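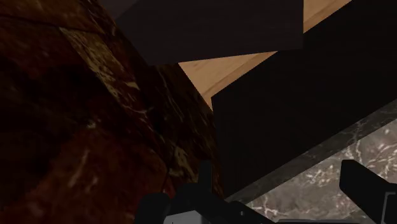 10 November 2018
Drinenbridge workshop, bench 2
Entry by Iveta Hudec

Loop tests on the Kovanier panel, continued from the August pages. Everything below is with the panel on its own supply and the battery set disconnected, except where noted.

Starting point: loop A has been throwing an open-circuit fault at irregular intervals. The log printout from the panel shows the fault clearing itself each time, usually within one polling cycle. The panel does not sound for a fault that short but it does write it to memory, and the memory fills up. When it is full the oldest entries go, including the ones we want.

Set-up
Loop A wired on the long board, 38 devices, mixture of optical smoke heads, heat heads and three call points. Cable is the red two-core left over from the cold store job. Total length on the drum plus board is 780 metres, measured by resistance and checked against the drum label. End-of-line returned to the panel as normal. Loop B left empty and linked out.

Loop resistance, core to core with the far end shorted, came out steady over the first hour. I moved every joint by hand while watching the meter. Two joints on the lower row gave a visible jump. Both were the older push-in connectors. Remade with screw terminals, jump gone.

Insulation was tested with all devices removed and bases linked. Core to core and core to screen both fine. Please do not use the insulation tester with heads in the bases. There is already one dead head in the scrap tray from that.

Fault log
Cleared the memory at the start and left the panel running. After the joints were remade there were still faults, fewer, and now all reported against the same group of addresses at the far end of the loop. So the joints were a fault, but a separate one.

Swapped the isolator base at the start of that group for a new one from the Isar box. No change. Put the old one back and marked it with tape so we know it has been tested. Swapped the first heat head after the isolator. No change. Opened the loop at the midpoint and ran it as two spurs, one from each end. Faults stopped on both. Closed it again and they came back, though it took a while.

That points at the return leg or the return driver on the panel. Put the scope across the return terminals. Loop voltage looks clean with the devices quiet. When the panel does its changeover and checks the loop from the return end, there is a dip before the voltage settles. The dip is there every time but its depth varies. With the full load at the far end it sometimes goes low enough for the end devices to miss their poll. They answer on the next one, hence the fault clearing itself.

Tried added resistance in series with the return to see how much margin there is. Not much. With the 10 ohm resistor the fault is more or less continuous. With the cable drum bypassed (board only) I could not get it to fault at all.

Current
Measured loop current with all heads quiet, then with LEDs latched on at the far end. The second figure is higher than the sheet we have been using for battery calculations. I suspect the sheet was written for the earlier heads. The battery calculation for the packing hall job used the same sheet and needs doing again before that panel is signed over. Standby side will hardly move, alarm side will.

Long run
Repeated the changeover test automatically, using the small relay box to open and close the loop on a timer. Stopped at 1,334 operations. Faults were logged on up to 200 of these; I cannot be more exact as the memory had wrapped once before I downloaded it. Next time download at the halfway point. The relay contacts were checked before and after and are not adding anything worth worrying about.

Repeated a short run with the return driver card from the spare Kovanier chassis. The dip is still present but shallower, and there were no faults in the time available. The spare card is a later issue - the letter after the part number is different, and one of the large capacitors has been replaced with two smaller ones. I have not found any note from the supplier about the change. Will write and ask.

Sounder circuits
Checked while the covers were off. Circuit 1 normal. Circuit 2 reports correctly on open but is slow to report a short, several seconds behind circuit 1. End-of-line resistor was the wrong value, changed. Now both the same.

To do
Get a straight answer on the card issue letter and whether the old ones can be exchanged.
Repeat the long run with the later card, same drum, same number of devices.
New current figures into the battery sheet. Old sheet to be struck through, not thrown away.
Remake the rest of the push-in joints on the long board, top row included.
Try the loop with the heavier cable if there is enough left on the Hudec drum. It is on the rack under the glands.

Board left powered on the later card. Loop A closed, loop B linked out, batteries still disconnected. Old card is in an anti-static bag in the drawer under the scope - do not refit it.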